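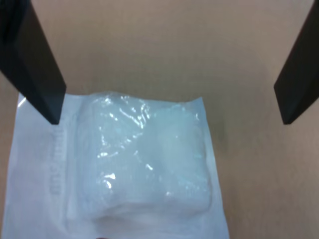 Figure 4. Paper-backed pouch with a clear plastic front, lying on the tan surface. The light gray printing runs vertically along the left portion.

4.2 The pouch as a storage problem

Most of the literature on supply rooms treats the item as a point. It has a stock number, a shelf and a reorder level, and it moves from one to another without friction. Anyone who has opened a drawer in a clinic at two in the morning will recognize this as a kind of fairy tale. What is stored, counted, dropped and hunted for is the wrapper. The gauze or the syringe inside is only met at the last moment, by someone already annoyed.

We therefore coded packages before contents. Each item in the Kargate inventory was assigned to one of the wrapper classes proposed in Section 3: peel pouch, soft film wrap, rigid shell, or bare. The last class is small and consists largely of things that staff had taken out of their boxes on purpose, face masks being the main offender. Of the 764 line items on the list, the peel pouch was the class on which our two coders disagreed least and complained most.

The pouch of the type shown in Figure 4 has two faces that behave differently. The paper face takes print well and can be read under ordinary ceiling lights. The plastic face shows the contents, in principle, and reflects the ceiling lights, in practice. A pouch dropped into a bin has an even chance of landing on the face that would have been useful. During pilot work the first coder (Kalinowski) held that staff should be told to place pouches plastic side up. The second coder (Akgül) held that staff should be told very little, having been told a great deal already. The instruction was tried for one month at the Brokarthorpe site, and by the end of it nobody there could remember which side had been chosen.

Print direction turned out to matter more than we had planned for. Text on a pouch may run along the short edge or the long edge, and a bin filled from the front tends to present all of its pouches in the same direction, which is helpful only if it is the right one. Staff who met sideways text did one of two things: they turned the pouch, or they turned their heads. Head turning was faster and was associated with more wrong picks, mostly between sizes of the same product. We did not code neck strain, though it was offered to us as a variable.

4.3 Bins, and what ends up in them

The supply room at Brokarthorpe used open shelving with labels on the shelf lip. The Lasilham clinic used small plastic bins, one product to a bin, with the product name on a card that was meant to face outward. Both systems look excellent in December, after the yearly clear-out, and both decay. Shelves decay sideways, as each product drifts into its neighbor's space. Bins decay vertically, with the older stock settling to the bottom and the newer stock dropped on top of it, so that the bin keeps a neat outline while its contents become a kind of geology.

Soft items and flat items decay at different speeds. A pile of face masks slumps a little and is then stable; the ear loops tangle with one another and hold the pile in something like order, until a person wants exactly one mask and receives a small family of them. Flat syringe packages do the opposite. They are slippery against each other, and two laid neatly one above the other will soon overlap, then fan, then travel. Film-wrapped bundles do not slide so much as sulk in a corner of the bin, where they take up more room than their share.
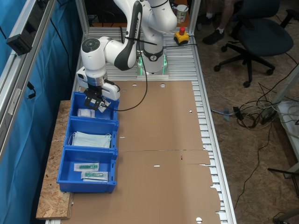 It follows that a single bin size for all products, which every purchasing office we spoke to preferred, suits none of them especially well. A bin deep enough for masks is too deep for a few flat packages, which end up lying at the bottom of a well and have to be picked out by an edge. A bin shallow enough for flat packages will not contain masks in any serious quantity. The purchasing offices were aware of this and pointed out that identical bins stack.

We compared three ways of living with identical bins. In the first, nothing was changed. In the second, a divider was added to bins that held flat packages, so that these stood on edge like index cards. In the third, the bins were left alone but their order along the bench was changed, with flat items placed closest to the person picking and soft items farther off, on the reasoning that a mask can be found by touch and a syringe package should not be.

The divider performed best on retrieval time for the first 19 shifts. After that its advantage shrank, and when we visited Lasilham to learn why, most of the dividers were on a windowsill. They had been removed for cleaning and had not found their way back. The reordered bench gave a smaller gain that lasted longer, presumably for want of anything to remove. Staff at Lasilham described it as "the same as before," which we report as a favorable finding.

Refilling deserves a separate remark, as it is where most of the disorder enters. Picking is done one item at a time by people who need the item. Refilling is done by the box, by people who need to be somewhere else. Over 900 logged refills, the commonest fault was not a product in the wrong bin but a product in the right bin facing every direction at once. The Padilla checklist, which both sites had adopted before our study, scores such a bin as correct. By the standard of the checklist it is correct, and we make no complaint on that point beyond noting that the checklist has never had to find anything.

A revised version of the checklist, with one added line for print direction, was used in the second round of observation and is described in Section 5.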